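Home Stories Recipes Around Town About Contact
Search this site
Go
March, by the features desk

The Supper Room at Narkbridge

She has been helping people set up their first kitchens in Narkbridge for 19 years, and she would like it known right away that she never planned to. "I came in to drop off a box of plates," she says, laughing, "and someone handed me an apron, and well, you see how it went!"

We talked in the late afternoon, after the class had gone home, and she kept getting up to put the kettle on and then forgetting about it. Her evening group is for people who are cooking for themselves for the first time. Some are 18 and just out of their parents' house, and one gentleman from Wumthorpe was nearly 80 when he signed up. He stayed two winters and now brings her soup.

The first lesson has no cooking in it at all. She puts a few ordinary things out on a white table and asks people to talk about them, what they'd reach for first, what they'd keep where, what they grew up with. 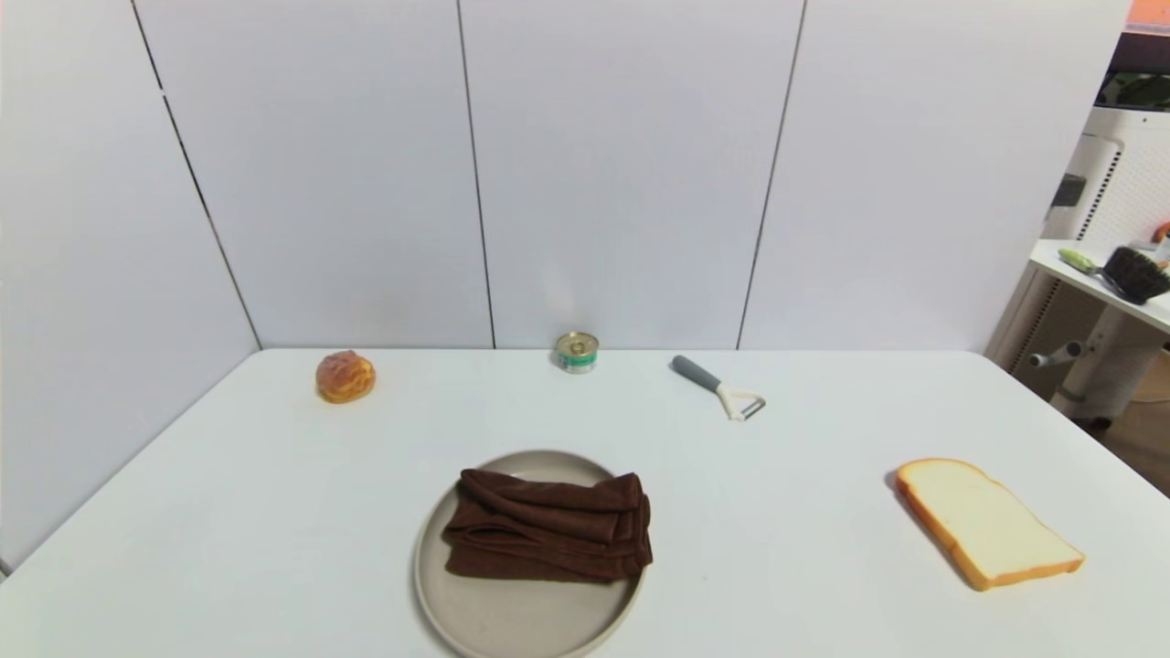
"You'd be surprised how long folks can go on about a peeler," she says. "I like the Y-shaped kind, my mother wouldn't have one in the house, and every single time it starts an argument." A can with a pull tab gets people talking too, mostly about the suppers they ate when money was short. Bread is easy, everybody has something to say about bread, and she always likes a little something sweet on the table (a bun, a cream puff, whatever the bakery over in Prondthorpe has left) so it feels like company and less like school.

Then there are the towels. She has strong feelings about towels. "Get dark ones. Brown, navy, I don't care, but dark, and get more than you think you need. I fold mine in layers and leave one sitting right out on a plate where my hand can find it."

The class, which she named Bassi after a dog she had as a girl, takes up to 30 people a season, and there is usually a waiting list. She worries over that list. She'd like a second evening, if she can find a room with a decent sink, and she has her eye on one near the old bus station, though the stairs are steep and she hasn't asked about the rent yet.

By then the kettle had boiled a second time, and she finally made the tea.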